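Speaker notes: Single items and the linen return
Residential Services Briefing, Clodovbridge
Speaker: Yayra Wumbei, Household Services
7/6/20

Slide 1. Opening

Good morning, and thank you to the managers of Zuditz House and Shokri House for releasing staff to attend. The session will last forty minutes, with questions at the end. Copies of the revised laundry procedure are on the table by the door. Please take one for each floor.

The subject this morning is residents' personal clothing, and in particular the sorting and pairing of socks after washing. Bed linen and towels are covered by the separate contract and will not be discussed. Colleagues who have questions about the towel contract should send them to the Household Services inbox.

Slide 2. Why the procedure has been revised

In December the Household Services office reviewed the entries in the lost property books for both houses. There were 100 entries for the quarter. Of these, 70 concerned socks. The remainder were mostly handkerchiefs, vests and one dressing gown cord, which was later found at Shokri House behind the airing cupboard.

(Pause. Colleagues from Shokri House may wish to comment on the airing cupboard. Keep this short.)

The replacement cost is modest. The effect on residents is the more serious matter. Residents and their families have told us that receiving another person's clothing is upsetting, and that receiving half a pair gives the impression that belongings are not being looked after. Both points were raised at the relatives' meeting and are recorded in the minutes.

Slide 3. Where items go astray

The review identified the following points in the weekly round.

Collection. Socks are placed in the bag rolled into a ball, and the inner sock is not washed properly or is left behind in the drum.

Drying. Small items become caught inside duvet covers and pillowcases when personal clothing and bedding are dried together. The procedure has always required separate loads. Managers are asked to remind night staff of this.

Sorting. Dark items are sorted in poor light, or on top of other dark items. This was the largest single cause at Zuditz House and is the matter on which I should like to spend most of our time.

Slide 4. The sorting surface

Under the revised procedure, all socks are to be sorted on a clear, pale surface. Each sock is laid flat and at full length before any attempt is made to pair it. It is not to be matched in the hand or over the basket.

Black socks present the greatest difficulty. Two black socks may look identical when bunched, and differ in the rib, the length of the leg or the depth of the cuff once they have been laid out. Navy is frequently paired with black under the ceiling lights in the basement laundry at Shokri House. Staff should move to the window end of the room where there is any doubt.
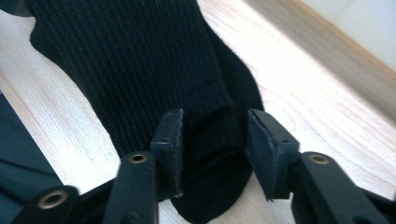 Slide 4: Black ribbed sock on a pale wooden surface.

Allow the audience a moment with the slide. Draw attention to the fine ribs running along the length of the sock. They are faint against so deep a black, and show best where the light catches them. A plain knit and a ribbed knit of the same colour are not a pair, however close they may appear at the end of a long shift.

Mention also the thicker, bunched part of the sock towards the bottom of the slide. Fabric gathered in this way should be eased out by hand before the length is compared. If the foot is left bunched, a long sock will be taken for a short one and set aside as a single.

Dark trousers, cardigans and similar garments should be folded and moved well away from the sorting area first. There is a navy-grey fabric at the left of the slide, and the difference in shade between it and the sock is slight. Ask the audience how readily they would notice a black sock lying on a garment of that colour.

Slide 5. Pairing and marking

Once matched, the two socks are placed one on top of the other with the heels together and folded once at the ankle. They are not to be balled, as this stretches the cuff and hides the name tape.

Name tapes are to be sewn inside the cuff. Iron-on tapes have not lasted well in the Clamero wash programme used at both houses and should be replaced as they lift. A further 700 woven tapes have been ordered and will be held in the Household Services office. Please sign for them.

Slide 6. Single items

A sock without a partner is to be kept, flat and clean, in the tray marked for that floor. Trays are checked every Friday morning. An item that remains unclaimed after 9 weeks is entered in the lost property book and shown to the resident or a relative before anything further is decided. No item of clothing is to be thrown away by laundry staff on their own judgement - this applies even where the item is badly worn.

Slide 7. Next steps

Managers are asked to confirm by email that a suitable surface has been set aside in each laundry room. Where a table is too dark, a plain white sheet may be used and changed daily.

The lost property books will be reviewed again in December and the figures sent to both houses.

Questions. If asked about mesh bags for socks: a trial is under consideration for the ground floor at Zuditz House, and no decision has been taken on funding.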